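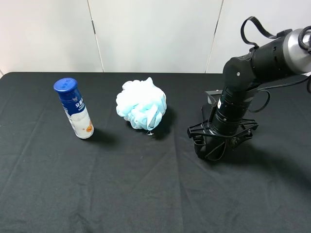 Bench Arm Safety Walk-Through, with Comments

Site: Mottram building, single-arm bench
Checked by: Hayley Lockwood
Read over by: Liam Garside
November 2018

4 comments
7 shares

Thank you all for your patience with the new form. It runs longer than the old Zolitier sheet did, and I know some of you were fond of that one (it fit on a single page, I grant you!), but I kept running out of room for remarks and ended up writing up the margins. So every item now has its own space, and I have used most of it.

BEFORE POWER

1. Emergency stop within reach of the operator's chair. OK
Pressed, latched, released, pressed again. Please do this every morning, even if you were the last one to use the bench the night before.

2. Reach zone marked on the floor and kept clear. OK, with a note
The tape is lifting near the door. I pressed it back down with my shoe, but it wants replacing before March, when the Colmont people come through.

3. Cables on the outside of the arm have slack at every joint. OK
I like to move the arm by hand through its whole range and watch the loops as they go. A loop that looks generous with the arm tucked in can pull quite tight at full stretch, so do take your time over this one.

4. Bench cloth lies flat enough to work on. OK, with a note
There are some long creases in it. They're fine for bottles and bath puffs, but smooth them out before you set down anything narrow that has to stand on its own.

WITH POWER, SLOW SPEED

5. Speed limit set before the first move. OK
Ours is 300 millimeters per second for anything new, and I would be happier still if you started below that.

6. Hands out of the reach zone before the gripper opens or closes. NEEDS WORK
I saw two people steady an item with their fingers while the gripper was live. I do understand the temptation, when a thing is leaning and you've only just got it where you want it, but please stop the arm first and then reach in.

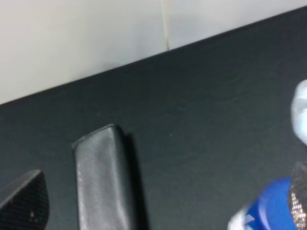
7. Upright items have clear space on both sides for the fingers. OK
Tall, narrow things deserve a little extra room, and I'd rather you shifted the neighbors than trusted to a tight approach. If something does go over, let it roll. Don't lunge for it. I've said this to Liam so often that he now says it to me.

8. Approach path tried once with the gripper empty. OK
Done for each new layout. Write the layout number on the log, please, as we had 59 entries last quarter and over half of them left that box blank.

9. Wall clearance behind the bench. OK
Checked at the slowest speed with my hand on the stop.
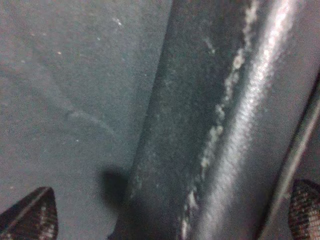
SURFACES, PADS AND RESIDUE

10. Finger pads seated, with no lifted corners. OK
Run a fingertip along the edge of each pad with the power off. The texture should feel even from one end to the other.

11. Items free of dust and residue where they will be gripped. NEEDS WORK
There was a patchy, chalky white streak down one of the dark pieces, plus a bit of pale dust. I don't know what it is and I'm not going to guess on a form. Wipe pieces down before they go on the bench, and if a mark won't come off, set the piece aside and tell me.

12. Shiny or curved items tested at low grip force first. OK
Start low and go up in small steps. The Lurilbridge guide we borrowed this from is stricter than we are, and I have half a mind to copy it outright.

COMMENTS FROM LIAM

Agreed on all of it. For item 6, I'd like the rule posted at eye level by the chair, in large type, and I'm glad to make the sign. For item 11, could we keep the wipes in the top drawer? They wander off to the sink and then people skip the step. I'll order floor tape this week and recheck item 2 once it's down.

Open items: 2, 6, 11. Next full check in March.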